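Ticket 969: no hot water at the kitchen tap, fine everywhere else
Opened by: Arif Munasinghe
Unit: Vallby continuous flow, gas, outside wall
Status: open, waiting on customer

Hi all, me again (sorry!). I put the phone down on the help line after a long go on hold and figured I'd write it all out properly so whoever picks this up doesn't have to start from scratch.

So the unit itself is going great guns. Showers are lovely, the laundry trough is lovely, the bathroom basin takes a bit to come through but it always has. The kitchen mixer is the problem. I turn it to full hot, I can hear the burner light up outside, I get a short run of warm water and then it goes stone cold and stays that way until I shut the tap off and try again. Sometimes I get two goes of warm out of it, sometimes none.

First thing I did was check the controller. It's set to 50 and it hasn't shown an error code, not once. I turned it off at the power point, counted to sixty, turned it back on. No change. Then I cleaned the inlet filter, which I'd never done before, and it was pretty grotty I have to say, a fair bit of grit and one little curl of thread tape. Rinsed it, popped it back in, opened the isolating valve. Showers picked up a touch. Kitchen exactly the same.

Next I unscrewed the aerator off the end of the mixer and soaked it in vinegar overnight. Ran the tap without it in the morning and got a lot more water, and it was hot! I was very pleased with myself. Put the clean aerator back on and it ran hot for the breakfast dishes and cold again by lunch, so either that was a fluke or I don't understand what I'm looking at.

I also did the bucket thing from your help page. Kitchen on full hot, no aerator, filled 4 litres in a bit under a minute. With the aerator on it was well over that, and I lost track because the dog wanted to go out. Happy to do it again with a proper timer if the numbers matter.

Mixer is a Juvargate single lever, fitted in March by the previous owners as far as I can tell from the receipt they left in the drawer. No idea if the flexi hoses went in at the same time.

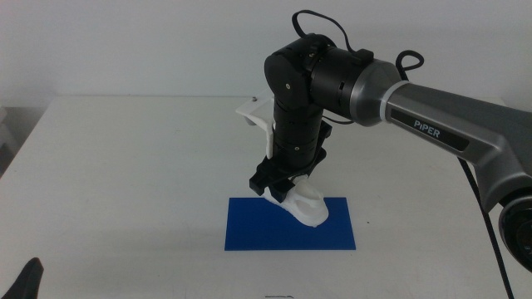

Jayawardena: Thanks Arif, that's a big help. Your burner needs a minimum flow to stay lit, and a kitchen mixer with a tight aerator can sit right on the edge of it. The hot running properly with the aerator off points that way, but your bucket result is low even so. Could you shut the cold isolating tap under the sink and run full hot again? If it stays hot, the mixer is letting cold cross over inside the cartridge.

Righto, did that just now. Cold tap under the sink was stiff as anything and I had to get a rag around it. With it closed I got hot water for as long as I cared to stand there, aerator on and all. Opened the cold again and it was lukewarm in no time, then cold.

So it's the cartridge? I rang Greltbridge, the plumbing supplies place near me, and they've got one for the Juvargate at 68 dollars, or a whole new mixer for a lot more than I want to spend. Before I hand over the money, does the cartridge come out with an ordinary shifter or do I need the special socket? And should I swap the hot flexi while I'm under there? It's got a bit of a bend in it near the wall and I don't love the look of it.

I can leave the cold off under the sink for now, we only need it for drinking and there's a jug in the fridge.

Jayawardena: Leave the cold off by all means. Deep socket for the cartridge, the shifter will chew the brass. A kinked flexi could well account for the low bucket reading, so have your plumber replace it when the cartridge goes in. I'll keep the ticket open until you've got a new flow figure for me.

Ta, will do. I've booked someone in and I'll post the bucket time once it's all back together.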